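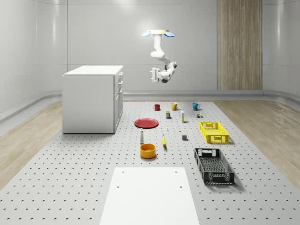 Pre-Run Inspection Checklist, Simulated Tabletop Cell
Project: Bimell, clutter grasping benchmark
Inspected by: Rowena Dimaculangan
Reviewed by: Niall Gunn
Date: 2025-01-01
Result: released with 2 open items

Scope
Covers the simulated cell used for the Bimell policy comparison. To be completed before any batch of episodes that will be reported. The physical cell at Trerkwood has its own checklist.

1. Arm and mount

1.1 Arm mounted overhead, base fixed to world frame. PASS

1.2 Start pose clear of all objects. PASS
Comment: Gripper is empty and well above the mugs. Clearance is checked against the collision meshes, which are slightly larger than the visual ones.

1.3 Joint limits match the controller file. PASS
Comment: Elbow limit was wrong in the previous release. Corrected by Gunn and checked again by reading the values back at run time.

1.4 Gripper force limit set and logged. PASS

1.5 Stop condition triggers on arm-to-table contact. OPEN
Comment: Triggers when the fingers touch the table. Does not trigger when the wrist link touches first. Until this is fixed, wrist contacts have to be pulled from the contact log after the batch and those episodes scored as failures.

2. Objects and layout

2.1 All objects in the manifest are loaded. PASS
Comment: Mugs in red, yellow and blue, red plate, bowl, banana, both crates and the small items. Names in the manifest now match the names in the scoring script. "Bowl" and "bowl_01" were being treated as separate objects.

2.2 No object starts inside another object or below the table surface. PASS

2.3 Objects at rest before the policy takes control. PASS
Comment: Settling time raised to 3 seconds. With the shorter setting the banana was still rocking at the first policy step, and the Zotmont baseline was affected more than our method.

2.4 Crates open at the top and reachable. PASS
Comment: Crate walls are a mesh of small openings. The collision model treats them as solid. Keep it that way for this batch so the results can be compared with the earlier ones.

2.5 Mug handle direction recorded per episode.

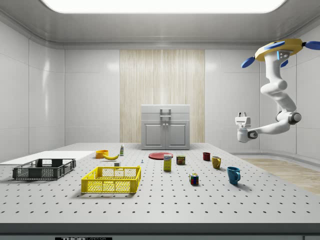

PASS
Comment: Handle direction is the strongest predictor of grasp failure in the pilot, so it must be in the episode record and not rebuilt later from the seed. Shearer's analysis script reads the field directly and stops if it is missing.

3. Rendering and sensing

3.1 Lighting preset matches the training preset. PASS

3.2 Shadows enabled. PASS
Comment: Leave on. Turning them off speeds up the batch but shifts the depth estimate near the crates.

3.3 Camera poses loaded from file, no manual offsets. PASS

3.4 Camera timestamps aligned with joint states. OPEN
Comment: Offset of one simulation step on the side view. Does not affect success scoring. Does affect the reaction time figures, which are held back until it is resolved.

4. Batch and records

4.1 Episode count set to 344 per method. PASS

4.2 Same seeds used for both methods. PASS
Comment: Seed list stored with the results, read-only.

4.3 Success rule frozen before the run. PASS
Comment: Object inside the target crate, gripper open, object at rest. Partial placements on the crate rim count as failures.

4.4 Failed episodes kept in full. PASS

Reviewer note (N. Gunn)
Released for success rate only. Repeat 1.5 and 3.4 after the fix and attach the contact log to this form. Any change to the object meshes voids section 2.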